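Gripper comparison: two part-time bench operators wanted

Viltell, robotics workshop
Posted 26 Mar 2020

Viltell is looking for two people to help us compare parallel grippers on a two-armed bench. The work is repetitive and needs patience. You do not need a degree or any background in robotics, and we will show you how to drive the arms.

The post runs for four months at 20 hours a week. You would report to Birthe Bach, who is in charge of the bench, and work alongside Hjalti Ragnarsson, who looks after the controllers and the software.

What the work is

We have two sets of fingers to try, one from Vodach and one we cut ourselves, and two ways of controlling the arms. Every pairing gets the same objects and the same moves between two baskets. The objects are cheap and ordinary: a roll of tape, a foam cube, a toy carrot, a toy croissant, a small panda, a can. They were picked because they fail in different ways. The foam squashes, the can rolls, and the tape can be taken by its edge or through the hole.

You would lay out the table, drive the arms through the move, and write down what happened. A dropped object is a result and gets logged like any other. Please don't apply if you would be tempted to leave the bad runs out. 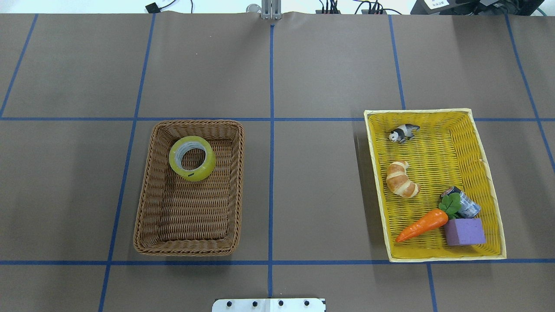
What you would do in a normal shift

Start up the bench with a second person present and check both emergency stops.
Put the baskets and objects in the cells given on the run sheet.
Drive each run from the control station, left arm or right arm as the sheet says.
Log the grip point, any slip and any restart.
Check the finger pads for wear and change them when Birthe asks for it.
Compare the head and wrist camera views before the first run and again after lunch.

The camera check takes longer than people expect. The table is marked out in blue tape and we use the crossings as reference points, so a wrist camera that has shifted on its mount shows up as a crossing in the wrong place. Operators also replace the tape when it lifts or gets scuffed. A steady hand with a straight edge is useful — Snædís Snorradóttir will show you how we set the lines out.

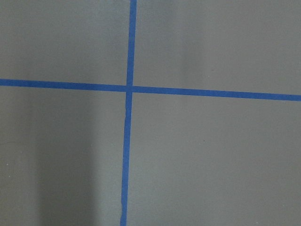 WHO WE ARE LOOKING FOR

Someone careful, who can do the same thing in the same way late in the afternoon as first thing in the morning. You should be able to stand for an hour at a time and write clear notes in English. Experience with lab work, machine tools, sewing or model building would all count in your favour. So would any time spent with a remote-controlled arm or crane, but we don't ask for it.

You will need normal or corrected sight. Left-handed applicants are welcome, as the controls can be swapped over.

Hours and pay

Shifts are four hours, mornings or afternoons, and we try to keep each person on the same ones. Pay is hourly on our technician scale, and training is paid at the full rate. Travel is not covered.
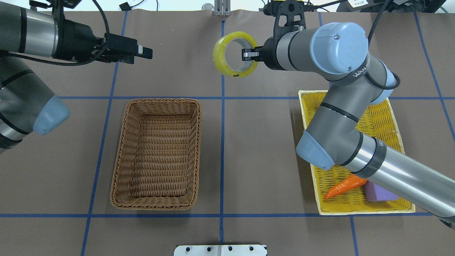
Right arm holding the tape roll by its inner edge, left gripper free.

How to apply

Send a CV and a short letter to Kirsten Riis in the Viltell office. In the letter, tell us about a dull job you did well. We don't need references at this stage.

Those we shortlist will be asked in for a trial on the bench, lasting two hours and paid. You will drive both arms and fill in a run sheet, and there is no test of theory. Questions about the work itself can go to Birthe — please leave pay and contract questions for Kirsten.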